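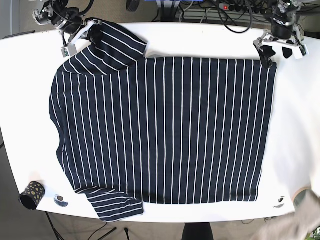
A pinstriped shirt laid out on a white table.

My town, Fendmont, has a 3D model of itself now. Every roof, curb and bus shelter was scanned from a car last March, and you can fly through the result on your phone, provided the phone is newer than mine. The council paid Plirov for it and has been showing it to visitors ever since, the way other people show you their kitchen.

I like maps. I have 62 paper ones in a closet and a wife who has views on the closet. So I wanted to like this. I spent a Tuesday evening flying up Karkeck Street at the height of a low pigeon, and the brickwork is lovely. The laundromat has its awning. The laundromat also closed in April, and in the model it will stay open until someone finds the money to drive the car around again. 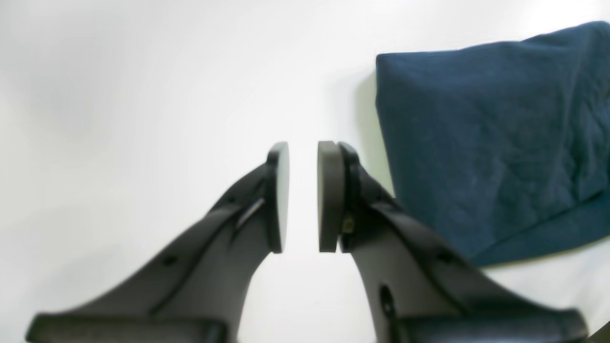

That money is my complaint. Scanning a town once is a purchase, and keeping the scan current is a salary, and councils find it much easier to announce the first. Hakim Govindasamy, who kept the old street plan at Sison for years, used to fix 400 small errors in a good season with a bicycle and a pencil. His map was ugly — brown, mostly — but if it said there was a footbridge, you could walk over it.

Fendmont's model has 49 footpaths missing because the car couldn't fit down them. I would trade all the brickwork for those, and I'd throw in the awning.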